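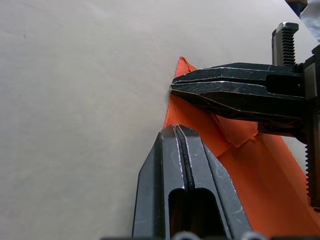 Orest Prokopenko asked whether dyed cloths may go in with white table linen if the water is kept cool. They may not. Coloured items must be washed apart for at least the first 10 washes, whatever the temperature.

4.2 Washing coloured cloths in the Gorner 113

1. Shake out each cloth and open any folds before loading.
2. Sort by colour. Orange and red cloths may be washed together.
3. Fill the drum to no more than two thirds. Do not press the load down.
4. Pour liquid detergent into compartment 2. Powder is not suitable for this programme.
5. Close the door until it clicks, turn the dial to COLOURS and press START.

Note: The door stays locked for a short time after the programme ends. Wait for the lamp to go out.

Caution: Do not use bleach on dyed cotton. Cloths marked with oil or solvent must not be placed in the machine -- they may catch fire during drying.

6. Remove the load promptly and hang it flat, away from direct sunlight.

If code 1079 is displayed, close the water tap and see section 7 before starting the machine again.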